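Project report: Where should the buttons go? Layout of a small work table
Group 4, Workplace Design course
Written by Alfie Staniforth

1. Purpose of the project

In our course we had to choose one ordinary work table and study how the things on it are placed. We chose a table with two push buttons, one green and one red, and a power strip between them. The question was simple. Which placement do people find easiest to understand when they see the table for the first time?

2. The table and the cloth

We did not want to draw lines on the table, so we covered it with a printed fabric mat. The pattern is in the style of Mondrian, with red, yellow, blue and white rectangles and thick black lines. At first I thought that such strong colours would disturb people. After some weeks I changed my opinion, as we could say "put it on the white one" or "more to the red side" and everybody understood. We called the mat Fisano, after the name on the parcel it came in.

The mat has also a weak point. A red button near a red rectangle is not so easy to notice as a red button on white. We discussed this much and decided to keep the red button on blue.

3. Method

We tried three layouts. In layout A both buttons were at the front edge. In layout B they were side by side behind the power strip. In layout C the green button was at the left and the red one at the lower right, with the power strip lying between them. Each visitor looked at the table for 30 seconds and then drew it on paper from memory. We also put one small object without any function on the mat, a football keychain with a yellow strap or ring, to see if people remember it.

4. Results

Layout C gave the best drawings. Most visitors put the two buttons on the correct colours. In layout B many exchanged them. The power strip was often drawn straight, also when we had turned it. Almost all visitors remembered the football, and some drew it too large.

Layout C on the mat, with the green button on blue at the left and the red button on blue at the lower right: 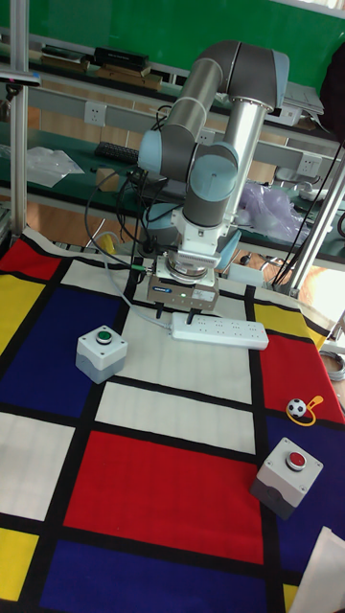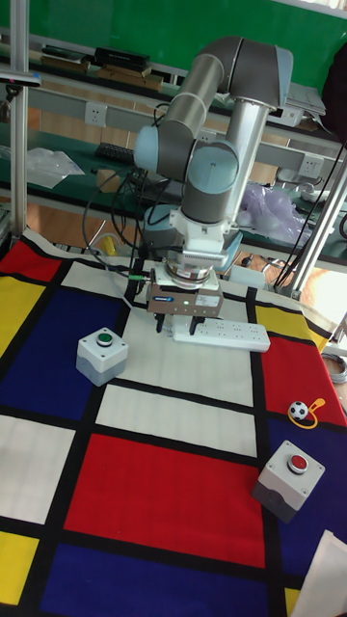 Mervyn Blackburn wrote after reading the draft that he agrees with layout C, but that a left-handed visitor may prefer the green button on the other side, and that we should ask for this before the drawing begins. He would also like to see the same test on a plain grey cloth, because the colours may help the memory more than the placement does. We will add both points to the plan for October.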